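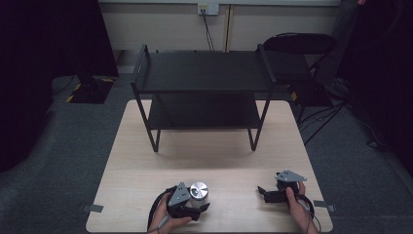 About Halliday Watier

Halliday Watier is a consumer law office with a narrow specialty that we love: we defend people who have been sued over a debt. Credit cards, medical bills, car loans after a repossession, old store accounts that have been sold so often the paperwork is down to a spreadsheet line. If a collector has taken you to court, or says it is about to, you are exactly who we had in mind when we opened the doors.

We have two offices, one on the second floor of the old Bodton savings bank building and a smaller one in Erkcombe, 40 miles up the valley. There are nine of us altogether, lawyers and staff, and everybody answers the phone. We really mean everybody! If you call at lunchtime you may well get the lawyer who will end up standing next to you in front of the judge.

How we started

Halliday was a general practice in Bodton: wills, fences, the odd speeding ticket. Watier was a one-room office in Erkcombe that did mostly landlord and tenant work. Both kept getting the same visitor, someone holding a court summons from a company they had never heard of, for an amount they didn't recognize, with the deadline to answer already a few days away (or already gone). The two offices started trading notes on these cases, then trading the cases themselves, and after a while it made no sense to keep two sets of letterhead.

The first July we worked together we shared one printer and a folding chair. The printer is gone. The chair is still in the Erkcombe file room, and it pinches, so please take one of the others.

What we do all day

Most debt lawsuits are won by the collector for a simple reason, and it has nothing to do with who is right. The person being sued never files an answer. The court enters a default judgment, and the next news comes from the payroll department or the bank. So a great deal of our work is plain and quick: read the complaint, find the deadline, file the answer, and make the other side show what it has.

After that it gets interesting. We ask who owns the debt and how they came to own it. We look at when the last payment was made and whether the time limit for suing has run out. We check the math, which is our favorite part, and go through the interest and fees line by line. We look at how the papers were served, too. A summons left at an address you moved away from years ago may be a problem for the person who sent it.

We also work on the other end, when a judgment is already on the books. Sometimes it can be set aside. Sometimes it can't, and then we turn to protecting what the law says you get to keep, such as benefits that were deposited into a frozen account or the part of a paycheck that is off limits to a garnishment.

Last year we filed 438 answers between the Bodton and Erkcombe courthouses. The clerks know our shoes by now.

What we don't do

We don't file bankruptcy cases. Bankruptcy is a good and useful tool, and for some people it is clearly the better road, so we keep a short list of lawyers who handle it well and we'll give it to you at the first meeting if it looks like a fit. We get nothing for the referral.

We don't do credit repair, and we don't run a debt settlement program where you pay into an account every month while the lawsuits pile up. We do negotiate settlements inside the cases we defend, and we're pretty stubborn about it, but the decision to take an offer is always yours. You see every number before we send it, and nothing gets signed until you have read the whole thing with one of us.

We only take cases in state court. If you've been contacted by the IRS or you're behind on federal student loans, the rules are different enough that you deserve someone who lives in them full time. Call anyway and we'll try to point you the right way. 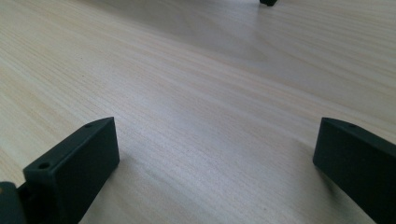 What it costs

The first meeting is free and usually runs around 40 minutes. Bring whatever you have. A shoebox is fine, unopened envelopes are fine, and a photo of the summons on your phone is enough to get going.

If we take your case, we charge a flat fee, agreed in writing before we start. The fee covers the answer, the paper exchange with the other side, and any hearings short of a trial. A trial is priced separately, and you'll know that price at the beginning too. You can pay monthly. We figured that people who have been sued over money might like a lawyer who can tell them the total!

Some cases involve a collector who broke the rules, with calls to your boss, threats of arrest, or a demand for money you never owed. When there is a good claim against the collector, the law may make that company pay your legal fees, and we'll tell you when we see one. We'll also tell you when we don't, which happens more often.

The Summons Workshop

Once a month, in each office, we run a free class called the Summons Workshop. It's open to anybody, client or not, and it is the thing we would keep if we had to give up everything else. We go through a real court form slowly, from the caption to the signature line. You learn what "admit," "deny," and "lack knowledge" mean, where to file, how to send a copy to the other side, and how to get a stamped copy back for yourself. Plenty of people walk in with a blank form and leave with one ready to file, and they never need to hire us at all. We think that's terrific.

The class is general information, so we can't tell you in front of the group what to say in your own case. If you want that conversation, ask at the end and we'll find you a time. Kids are welcome. The Erkcombe class has better cookies, and the Bodton class has the elevator.

We'll bring the workshop to you as well. Libraries, union halls, churches and lunchrooms have all had us in, and all we need is an outlet and a wall to project on.

Working here

We hire slowly and people tend to stay. If you're a law student or a paralegal who gets a little thrill out of finding a missing page in a chain of sales contracts, write to us even when there's no opening listed. Tell us about something you had to explain to a person who was scared. We read those letters closely, and grades come second.

Finding us

The Bodton office is across from the courthouse parking lot, up one flight of stairs or by the elevator at the back of the lobby. The Erkcombe office is on the ground floor, next to the shoe repair shop, with parking behind. Both are open from 9 in the morning until the last appointment is done. Evening appointments are easy to arrange, and phone appointments are too.

If you have a court paper in your hand right now, please don't wait for an appointment slot online. Call, say "I've been served," and read us the date on the first page. We'll take it from there.

This page was last updated May 1, 2023. It offers general information about our office and is not legal advice. Calling us or coming to a workshop does not make us your lawyers; that happens when we both sign an agreement.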